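Ostilness ships Grenix 2 with stack-aware grasp planning

Ostilness has released version 2 of Grenix, its perception and planning package for two-arm manipulation. The update replaces the single-object grasp ranker with a planner that treats piled items as one structure, and it changes how the software handles reflective and transparent surfaces. It also adds a command-line tool for converting older recordings.

The release targets household tableware, a category in which version 1 did poorly. The earlier ranker scored each visible object separately and picked the highest score. With nested bowls this often produced a grasp on a lower rim, even when another bowl was sitting inside it. The motion was reachable and free of collisions on paper, and the pile came apart during execution.

Grenix 2 builds a support graph before it proposes any grasp. Each node is an object hypothesis, and each edge records which object rests on or inside which. Grasps on a node with unresolved load above it are removed from the candidate list. If the graph can't decide between two orderings, the planner requests another viewpoint and holds the arm until it gets one.

Training data for the new model comes from hand-held gripper recordings made in furnished rooms, with clutter left in place. Ostilness lists 3062 recordings in the set, of which 1161 contain at least one stack. The remainder cover single items, bags and packets, and cabling near the edge of a work surface.

Tablecloths with printed objects get a separate entry in the release notes. Version 1 segmented mostly on color and outline, and it would return grasp candidates for a picture of a loaf or a cup. The new pipeline checks every segment against local height and discards those that are flat to within the depth noise. The check runs before the support graph is built, so printed items never become nodes.

A steel tray holding a floral-edged plate and three nested bowls, the top one tilted, is typical of the stacked subset. The cloth under it carries printed bread, starfish, roses and gift boxes, and a steel jug stands behind the pile. 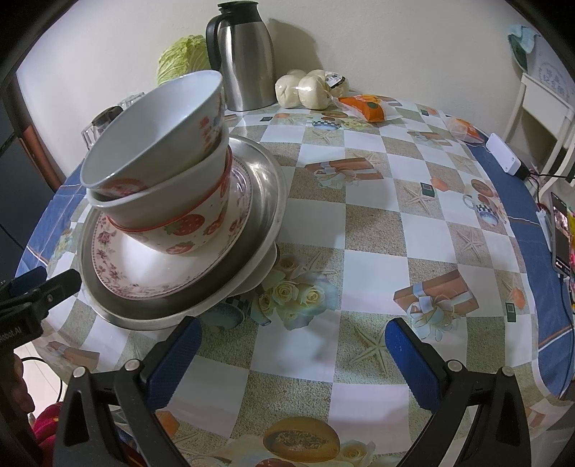 Changes to the depth pipeline

Polished steel and clear glass still give unreliable depth. Grenix 2 no longer fills those holes by interpolation. It marks them as unknown volume and plans around them, with a clearance margin the user can set per axis. The default margin is larger than in version 1, and existing configuration files that set it explicitly are left alone.

The cost is a more conservative planner. Scenes with a lot of glassware will return "no plan" more often than before, and the notes advise raising the viewpoint budget before lowering the margin. Each additional viewpoint adds up to 200 milliseconds of processing on the reference computer, not counting arm travel.

Two-arm timing

The scheduler now accepts a hold constraint. One arm can be assigned to steady a lower object while the other lifts the upper one, and both trajectories are solved in a single pass. Version 1 solved them in sequence and patched conflicts afterward, which led to long pauses near the contact point. Hold constraints are off by default and need force feedback on the steadying arm.

Finger geometry has moved out of the planner and into a separate description file. Users with custom pads can change the contact surface without rebuilding the package. The file format is plain text, and the loader rejects a description in which the open and closed poses overlap.

Waro, the visualization tool bundled with Grenix, can display the support graph over the point cloud and step through rejected candidates. Each rejection carries a code for load, clearance, reach or flatness. Logs from version 1 open in Waro but show no graph data until they have been run through the converter.

Availability

The package is available now to existing license holders. Magnusson, which supplies the reference controller, has updated its driver to match, and the old driver will not load hold constraints. Users who stay on it can still run single-arm plans.

Deformable packaging remains outside the supported set — bags and wrapped food are treated as obstacles only. A maintenance release is scheduled for January, with fixes for the converter and a lower memory footprint for large graphs.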